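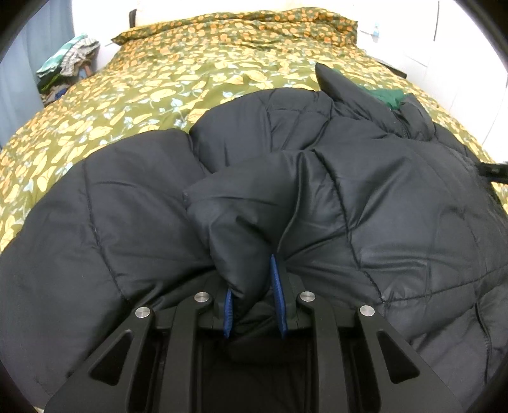
*Une grosse doudoune noire matelassée, en boule sur un lit.*

**Almont, 18 décembre 2021** — L'atelier de retouches de la rue des Tanneurs ne fermera pas à la fin du mois. Je l'écris tout de suite parce que j'ai reçu un paquet de messages à ce sujet depuis lundi, dont un en majuscules, et que je préfère que vous puissiez retourner à votre café rassurés. Le bail est signé, Ans Martens garde ses machines à coudre et son comptoir, et vos manteaux en attente restent où ils sont !

Pour ceux qui auraient manqué le feuilleton (je vous envie un peu), je reprends. L'atelier s'appelle Nokmont, il est coincé entre l'ancien magasin de cycles et la boulangerie, et on y fait réparer à peu près tout ce qui se porte quand il fait froid : fermetures éclair bloquées, doublures décousues, poches trouées, coudes usés, doudounes qui perdent leur duvet par un accroc gros comme un ongle. Ans a repris le local il y a quatre ans, après avoir travaillé longtemps pour une maison de confection, et elle n'en a quasiment pas bougé depuis. Moi j'y vais surtout pour mes fermetures. Je les casse toutes, je tire trop fort, c'est comme ça depuis l'école.

En octobre, le propriétaire des murs a fait savoir qu'il voulait vendre l'immeuble entier, rez-de-chaussée compris. Le bail arrivait à échéance au 31 décembre et la lettre parlait d'un non-renouvellement, avec les formules qu'on imagine. Ans a scotché une petite feuille sur la vitrine, écrite au stylo bleu, qui disait simplement que les derniers dépôts seraient pris jusqu'au 15. Je suis passé devant trois fois avant de la lire. C'est ma voisine qui m'en a parlé dans l'escalier, et elle croyait que j'étais au courant puisque j'écris dans ces pages. Passons.

### Ce qui a été signé

L'immeuble a bien été vendu, mais à Öberg, une petite société foncière qui possède déjà deux cours intérieures dans le quartier et qui loue surtout à des artisans. J'ai eu au téléphone Arvid Boström, qui suit le dossier chez eux. Il parle vite, il s'excuse de son français (qui est très bon), et il m'a confirmé l'essentiel : un nouveau bail de neuf ans, un loyer qui ne bouge pas pendant les premières années, et des travaux sur la devanture au printemps. « On achetait un immeuble avec un commerce qui marche, on n'allait pas le vider pour le plaisir », m'a-t-il dit. Je lui ai demandé le montant du loyer. Il a ri et m'a souhaité de bonnes fêtes.

Ans, elle, a signé jeudi en fin d'après-midi. Quand je suis entré, elle avait encore son manteau sur le dos et cherchait où ranger le dossier — finalement il a fini dans le tiroir des boutons. Elle m'a raconté qu'elle avait visité deux autres locaux en novembre, l'un sans fenêtre, l'autre au deuxième étage sans ascenseur, et qu'elle avait commencé à faire ses cartons. Quatre étaient déjà scotchés. « Je vais mettre plus de temps à les rouvrir qu'à les remplir, je n'ai rien écrit dessus », soupirait-elle. Il y a dedans des bobines de fil, des catalogues, et probablement mes propres lunettes de soleil que je ne retrouve plus depuis l'automne.

Un mot sur les travaux, parce que la question va venir. La vitrine sera remplacée, l'encadrement repeint, et la marche de l'entrée (celle sur laquelle tout Almont a trébuché au moins une fois) sera remplacée par une pente. L'atelier fermera cinq jours, en mars ou en avril selon la météo. Pas de changement d'enseigne. Ans y tient, et Arvid Boström m'a dit la même chose de son côté sans que je lui souffle.

### 212 manteaux sur les portants

Entre la petite feuille de la vitrine et la signature, il s'est passé ce qui se passe toujours : les gens ont eu peur d'arriver trop tard et ils sont venus tous ensemble. Résultat, l'atelier a enregistré 212 manteaux et blousons depuis le mois d'octobre, un record pour un automne. Le cahier des dépôts est rempli jusqu'à la couverture, et un deuxième a été ouvert la semaine dernière.

Évidemment, les délais s'en ressentent. Comptez trois semaines pour une fermeture, davantage si la doublure est à reprendre. Minttu Rautiainen, qui a rejoint l'atelier en septembre et qui s'occupe des vêtements rembourrés, m'a demandé de faire passer quelques consignes, et je m'exécute volontiers :

- Videz les poches. Toutes, y compris celle à l'intérieur.
- Lavez le vêtement avant de l'apporter, et attendez qu'il soit sec à cœur.
- Si la doudoune perd ses plumes, un bout de ruban adhésif sur l'accroc suffit en attendant. Pas de colle !
- Gardez le curseur de la fermeture s'il s'est détaché, même tordu.

Sur la colle, elle est intarissable. J'ai avoué que j'avais moi-même réparé une manche de cette façon il y a quelques hivers, et j'ai senti que je baissais dans son estime. Elle m'a tout de même montré comment on pose une pièce proprement, avec des points minuscules qui suivent la couture du matelassage, et franchement, une fois le travail fini, j'ai cherché l'endroit de la réparation avec le doigt sans le trouver.

J'en ai profité pour demander ce qui s'abîme le plus. Les fermetures, loin devant. Ensuite les poignets, puis les poches, à cause des clés. Les capuches arrivent rarement, sauf celles que les enfants utilisent pour se tirer les uns les autres dans la cour. Quant aux boutons, les gens les recousent encore chez eux, et Minttu trouve cela très bien, même avec du fil de la mauvaise couleur.

### Et dans la rue ?

J'ai fait le tour des voisins vendredi matin, sous une petite pluie désagréable. À la boulangerie, Marisa Cocco était contente et un peu fâchée aussi : elle avait appris la vente de l'immeuble par un client et aurait préféré qu'on lui glisse un mot dans la boîte aux lettres. Son bail à elle court encore longtemps, mais elle partage un mur et une arrivée d'eau avec Nokmont, et elle aimerait savoir si les travaux du printemps vont lui couper le four un samedi. J'ai posé la question à Öberg, qui promet un calendrier fin janvier. Je le publierai ici dès que je l'aurai.

Chez Vornden, la mercerie du bout de la rue, on respire aussi. Mireille Vidal y vend du fil, des rubans et des fermetures au mètre, et une bonne partie de sa clientèle arrive avec un petit papier d'Ans où sont notées la longueur et la largeur des dents. « Sans l'atelier, je vendais de la laine et c'est tout », m'a-t-elle dit en rangeant des boîtes. Elle pense prolonger son ouverture du mercredi après les fêtes. À confirmer, elle hésitait encore quand je suis parti, et moi j'avais un parapluie qui gouttait sur son parquet.

Tout n'est pas réglé pour autant. L'ancien magasin de cycles, vide depuis l'été dernier, fait partie du même lot et on ignore qui va s'y installer. J'ai entendu parler d'un opticien, d'un bar à soupes et d'un cabinet d'ostéopathie, dans cet ordre et par la même personne. Chez Öberg, Arvid Boström dit recevoir des candidats en janvier et ne veut pas en dire plus. Si vous avez un avis (ou mieux, une information), ma boîte est ouverte. Je vote soupe.

Il reste aussi la question des étages. Les locataires des appartements ont reçu un courrier leur annonçant le changement de propriétaire, sans autre détail. L'un d'eux, qui préfère que je ne donne pas son nom, attend depuis deux hivers qu'on s'occupe de sa fenêtre de cuisine. Je l'ai signalé au téléphone. On m'a répondu que quelqu'un passerait, et je rappellerai après le jour de l'An pour savoir si quelqu'un est passé.

### Les horaires pendant les fêtes

L'atelier reste ouvert jusqu'au jeudi 23 au soir, puis ferme jusqu'au lundi 3 janvier. Les dépôts reprennent ce matin-là à 9 heures. Les vêtements prêts peuvent être retirés tous les jours d'ici là, avec le ticket ou, à défaut, une description convaincante — Ans précise que « noir, avec une capuche » ne l'aide pas beaucoup en ce moment.

Elle demande aussi à ceux qui avaient repris leur manteau non réparé, croyant à la fermeture, de ne pas revenir tous le même jour. Le carnet de janvier est ouvert, on peut appeler pour réserver une place. Le numéro est toujours sur la vitrine, à côté de la feuille au stylo bleu, qu'elle n'a pas encore décollée.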